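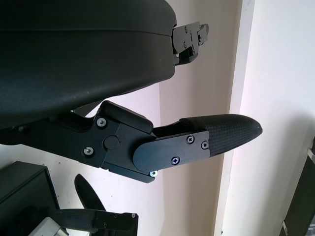

Dilruba Nanayakkara had promised her aunt's recipe for lime pickle to three different people over the years, and she had given each of them a slightly different version. It wasn't spite, or not much. She simply could not bear the thought of the whole of Plamside eating her pickle on a cold potato without her. The morning Jeptoo Rugemalira came up the hill to ask for it, the light was so pale and flat that every dark thing stood out sharply against it, even a black metal bracket with its little round fastener heads, and Dilruba, who had slept badly and was feeling her age, thought that a lie might stand out just as plainly.

"It's for my mother," said Jeptoo, once she had been given tea and a biscuit and then, because she was thin, another biscuit. "She had it at your Clillivton stall in March and she's talked of nothing else. She's tried twice to make it herself. We had to throw away the pan."

"What did she put in it?"

"Mustard seed, and vinegar, and I think she put in sultanas."

"Sultanas!" said Dilruba, and had to put her cup down.

Now, the recipe itself was in the kitchen drawer, under the string and the good scissors, written in her aunt's hand on the back of a bus timetable from Mollel. The number 882 was printed at the top, and beside it her aunt had added, very small, *not before the limes are soft*. Dilruba had always left that line out. She had left it out for Tanvir Thambiah, who had been kind about her roof, and for Salma El Idrissi, who had sat up with her the whole night her sister was ill, and both of them had made hard, bitter pickle ever since and eaten it loyally, and told her it was nearly as good as hers.

She got up and moved the string and the scissors, and for a while she stood there with the drawer open, listening to Jeptoo telling the cat about the sultanas.

"Have you a pencil?" she called. "You'd better write it down properly, all of it. And then you might help me on with my coat, dear, if you're not in a hurry. I've got to go down to Tanvir's, and after that to Salma's, and I should think Salma will want to shout at me a bit before she gives us any lunch."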